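Kernetton mobile picker: planning your purchase
Golloris Equipment / Handling and tidying / Kernetton

If you're thinking about a machine that can fetch things from an ordinary shelf and drop them in a basket, you've probably got more questions about the room than about the robot, and quite right too!

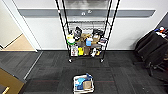 A wire unit with a crowded lower shelf, and a basket on the carpet for the goods.

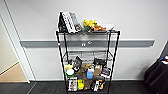 Words: the Golloris equipment desk
Page last updated 7 March 2026

We always like to start with the shelving. Black wire units like these are cheap, easy to come by and perfectly good for a working trial, but do think about how full you mean to keep them. Boxes stand up nicely and are kind to a beginner's budget. Crumpled paper bags, soft pouches and things leaning on one another ask rather more of the gripper, and if your own shelves are packed that way (most are, ours included) we'd suggest putting money aside for the Urkar soft fingers from the very beginning. They're sold in sets of 2.

Floors come next. The Kernetton is happy on carpet tiles and on smooth flooring, but a metal strip in a doorway wants measuring before you order, so please send us the height with your enquiry. If your shelving is on castors, lock them or swap them for plain feet, as a unit that creeps a little each day will have you setting positions again every morning.

What to allow for in the first year:

Kernetton base and arm, with charger
Urkar soft fingers, 2 sets
Setting-up visit, 2 days on site
Guthrie service plan, first visit after 500 working hours
Baskets, spare shelves and a chair for whoever is minding it

The service plan is the line people tend to cross out, and we do understand, budgets being what they are. Have a look at your likely hours first, though. A machine in daily use gets to that first visit sooner than you'd think, and paying for it separately costs more.

Orders for October delivery are open now. Send us a rough sketch of your room and a list of what lives on the shelves, and we'll write back with a full quotation.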